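38 shares · 2 comments

4.2 The hexagonal cup and its ring handle

Of all the shapes in the Gruroser set, the six-sided cup is the one people kept going back to, and it's the one we most enjoyed studying. Most small cups are round for good reasons. A round wall is easy to rinse, it sits well against the lip, and it looks the same from every side. Six flat faces give up some of that, but the gains are lovely. The flats offer the thumb a place to settle, and the edges between them tell your fingers where they are before you have looked. They also do wonderful things with light. One plain color of print comes out as a whole run of lighter and darker shades, with no paint or glaze involved (Figure 2).

The handle takes a different path. Where a store-bought mug has a solid loop, ours is a lattice of small rings joined side to side. The idea came out of our February workshop in Cletau, where Güneş brought in a length of crocheted edging and asked whether a cup could be held by something like it. It could! We printed solid and ring handles to the same outline and asked visitors to pick up each cup, turn it over and set it down again. Over the whole study we logged 2,035 pickups, and 1,873 of them were clear enough to sort by grip.

Three things stood out in the notes. People rarely put a finger through the rings, which are small, and pinched the whole lattice between thumb and forefinger, the way you might hold a leaf by its stem. They also talked about the handle far more than we had expected, and often before they mentioned the cup's shape at all. And when the cup was left lying down, many turned it by the handle first to see how the rings met the wall.

That last habit changed how we set things up. Standing upright, the cup reads as a cup and the hand goes straight to the rim. On its side, the mouth and the handle are on show together, and the choice of where to take hold becomes much more open. We now use the lying position for every first meeting with the object. A plain, pale tabletop helps too, as the teal stands out well against it and the outline of the rings is easy to follow.

We have not settled how large the rings should be. Bigger ones would let a finger through, and we would love to try them, but they may lose the lacy feel that drew people in. Section 5 returns to this.
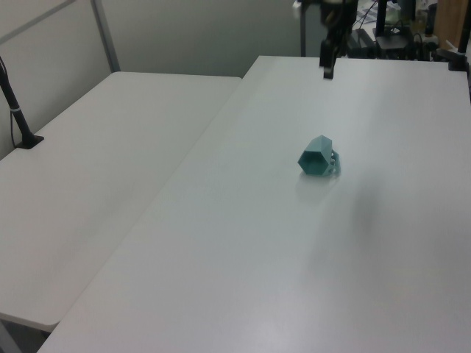 Noémi Kerekes
Lead researcher, Everyday Objects Group, Plesbridge

Figure 2. The teal hexagonal cup on its side, with the ring-lattice handle resting on the tabletop. Note the change in shade from one face to the next.

Contact the group | © Plesbridge | Back to top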